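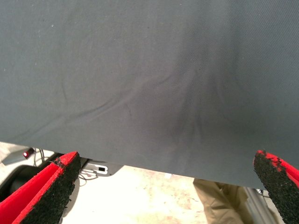 4. What Counts as a Crease

5 min read

Any study of how people look after flat household cloth runs early into an awkward problem of vocabulary. Our respondents in Eltmont used the words "fold," "crease," "wrinkle," and "rumple" freely, and several used all of them for the same sheet in the same sentence. The coding guide drafted for the pilot in March treated these as four distinct categories. It lasted until lunch.

The guide used in the main study is simpler and asks less of human nature. A fold is a line somebody would be willing to claim. A crease is a line left in the cloth, whoever made it. Everything else is bunching. Chávez wanted a further category for marks that the owner regards as charming, and was outvoted by Sotelo, who had done most of the transcription.

4.1 Soft and hard marks

We distinguish soft creases, which bend the cloth without giving it a definite edge, from hard ones, which have a clear ridge or valley and throw a darker line. The two turn up together more often than the laundry manuals would like. Figure 1 shows both kinds of trouble on a dark gray fabric sheet. A long, shallow fold runs diagonally from the left toward the center, and most of our coders were happy to let it pass as soft. Near the center-right the cloth gathers into a darker patch of wrinkles, with a small pinched area where the crease stands vertical. Coders looked at the pinch first, talked about the pinch, and in two cases had to be reminded that the rest of the sheet also existed.

This pull toward the worst spot matters for scoring. A sheet that is smooth across most of its width and pinched in one place was usually described by householders as "wrinkled." A sheet with low, wandering creases all over was described as "fine." If one were to smooth both with a flat hand, the second would take far longer, but the flat hand does not get a vote. We therefore scored the extent of the creasing and its depth separately, and made no attempt to combine them into a single number, although a reviewer of an earlier draft felt strongly that we should.

4.2 Color and what it hides

The literature on household linen has mostly been written with white cotton in mind, and it shows. Householders in our sample owned a good deal of gray. They gave practical reasons for this, chiefly that gray does not show things. Gray shows lint. The sheet in Figure 1 carries a few tiny light specks, mostly toward the upper left, and these were remarked on by coders who had been asked only about creases. One wrote "needs a lint roller" in the box marked Depth.

Dark cloth does blur the reading of shallow marks. The difference in shade between the flat surface and the soft diagonal fold is small, and a fine weave such as this one adds its own faint diagonal grain, which an eager coder can mistake for the beginning of something. Our instruction was to ignore any line too fine to be felt with a thumb, and to guess when working from a picture. We recognize that this is not an elegant instruction. Agreement between coders improved after it was introduced, possibly because it gave everyone permission to stop squinting.

4.3 The edge as a reference

Many people we interviewed judged a cloth by its lower edge. If the edge was straight, the cloth was straight, and whatever was going on in the middle was the middle's own business. This habit is widespread among those who learned to fold from a parent and nearly absent among those who learned from the back of a package.

The edge is a less reliable witness than it is given credit for. In Figure 1 it makes a straight line, yet it slopes down from left to right, while the bunching sits higher up in the cloth. A householder checking only for straightness would pass this sheet. One checking whether it was level would start tugging at a corner. Tugging, as the Giraldo interviews make plain, is where many good sheets are lost: a pull at one corner moves a crease elsewhere, and the person doing the pulling tends to follow it there.

We asked respondents what they would do first when faced with a crooked edge and a bunched middle. Chasing the bunch with the palm was the favorite answer. Shaking the whole thing and starting again came next, usually delivered with some pride. A small and cheerful group said they would put the sheet in the closet with the bad side facing the wall. We coded this last response as "storage."

4.4 Limits of the scoring

Still pictures let coders work at their own pace and go back to a doubtful line. They also leave out most of what a person folding cloth relies on, such as weight, stretch, and the small resistance of a seam. We do not know how heavy the sheet in Figure 1 is, and our coders' confident opinions on the subject have been left out of the analysis. Fiber content was likewise recorded only where a label could be read at the respondent's home, and a surprising number of labels had been cut off for being scratchy.

Scores for extent should be treated as firmer than scores for depth. Where the two disagreed sharply, we kept both and noted the disagreement in the margin, along with any remarks about lint.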